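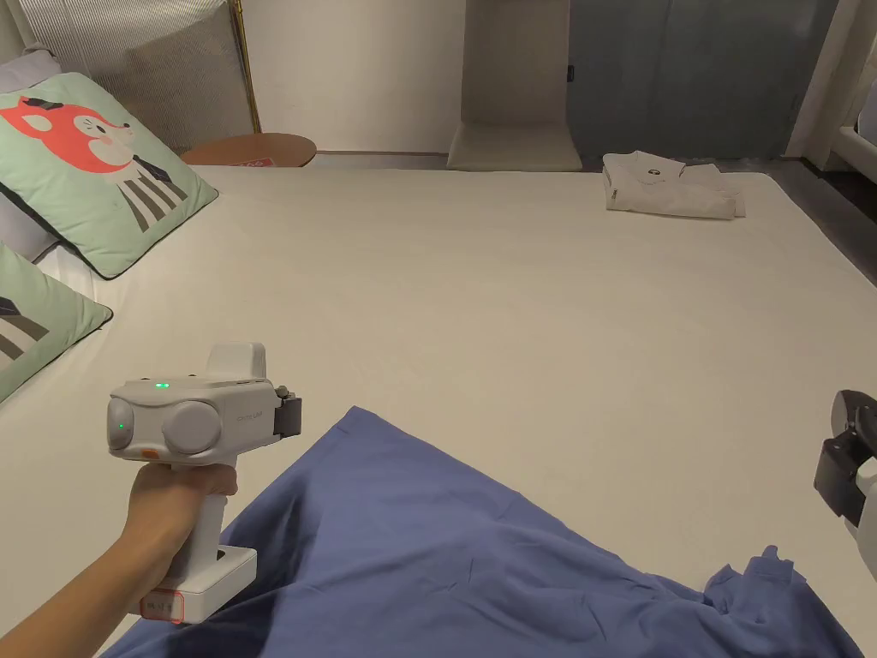
Slide 4. Grippers, second build

Two handheld units, one per hand. White housing, pistol-style grip, dark jaw. Point out the green LED on top of the head.

Printed at Prunach, the shared workshop. Bendik did the housings, Anikó the wiring. Print time about 30 hours for the pair.

Task: cloth on a bed. Soft folds are hard to grasp, so jaw closing speed is set to 39 per cent.

Recordings go to Tufa, our logging script, at 21 readings a second. Mention the dropped readings in August.

Next slide: jaw wear. Hand over to Randi for the spring test.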